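Forums > Robotique maison > Apprentissage par démonstration > Combien d'exemples pour du rangement ?

brumach_fan
Salut à tous ! Je me lance dans la collecte pour une tâche de rangement à deux bras (des paquets de mouchoirs sur une petite étagère). J'en suis à 24 démos et la politique fait n'importe quoi. Vous visez combien, vous ?

petitrail
24, c'est rien du tout ! Chez nous ça devient potable vers 1,000... et encore, il faut qu'elles soient propres.

zetum_off
Pas d'accord. J'ai un jeu de 2,462 épisodes téléopérés à l'arrache et il marche moins bien que celui de 1,100 que j'ai trié à la main (un enfer, j'y ai laissé mes soirées de mars). Le nombre, bof.

petitrail
Trié comment ? Si tu vires toutes les hésitations, ton bras ne saura jamais se rattraper !

zetum_off
Je garde les rattrapages, je jette les épisodes où l'opérateur s'endort :)

karagiannis_b
Je mets les miennes, même genre de tâche, ça parlera mieux.

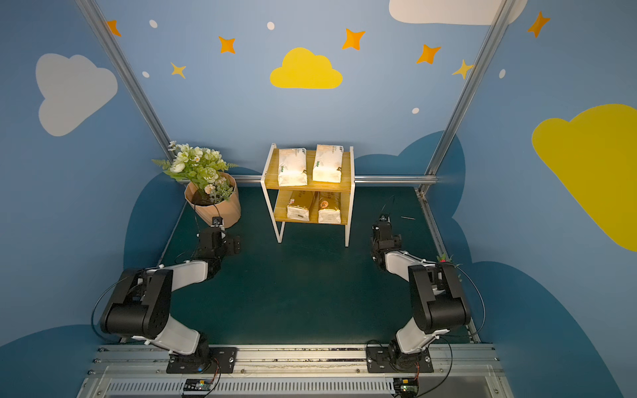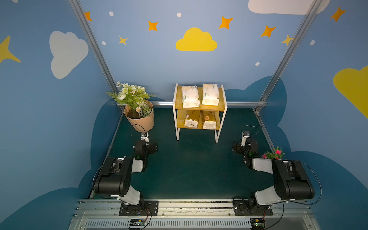
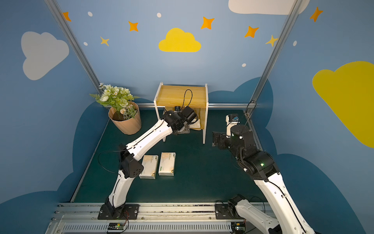
La dernière, c'est la vue poignet.
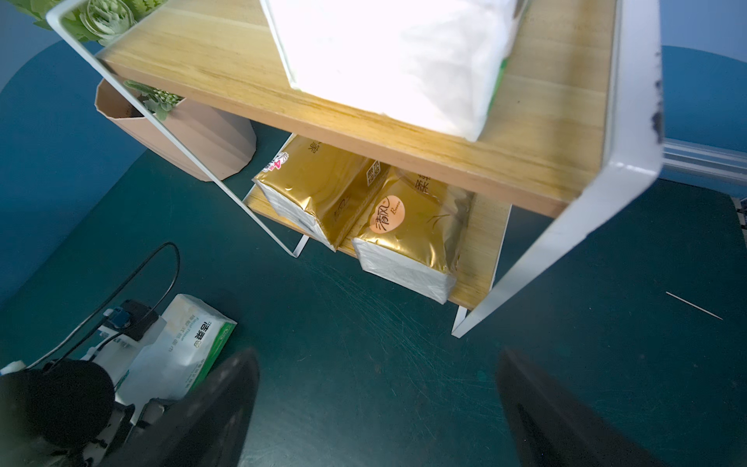
Mon souci à moi, c'est la variété des positions de départ. Au début je reposais tout au même endroit et le modèle apprenait l'endroit, pas le paquet. Maintenant je change à chaque épisode, l'angle aussi. Et regardez la vue poignet : le paquet blanc du haut est presque cramé par la lumière, alors que les dorés de la planche du bas sont en partie à l'ombre. Du coup je fais aussi varier l'éclairage, sinon ça décroche dès le soir.

petitrail
Ah oui, l'exposition, je verrouille tout à la main, moi.

zetum_off
Verrouiller, c'est reculer pour mieux planter le jour où tu déménages la cabine.

brumach_fan
Bon, je refais une série ce soir en bougeant la lampe, merci !

Sujets récents
- Hurov : le câble du coude se coince
- Renommer ses épisodes sans tout casser
- Pince qui glisse sur le plastique brillant

Contact | Mentions légales | Haut de page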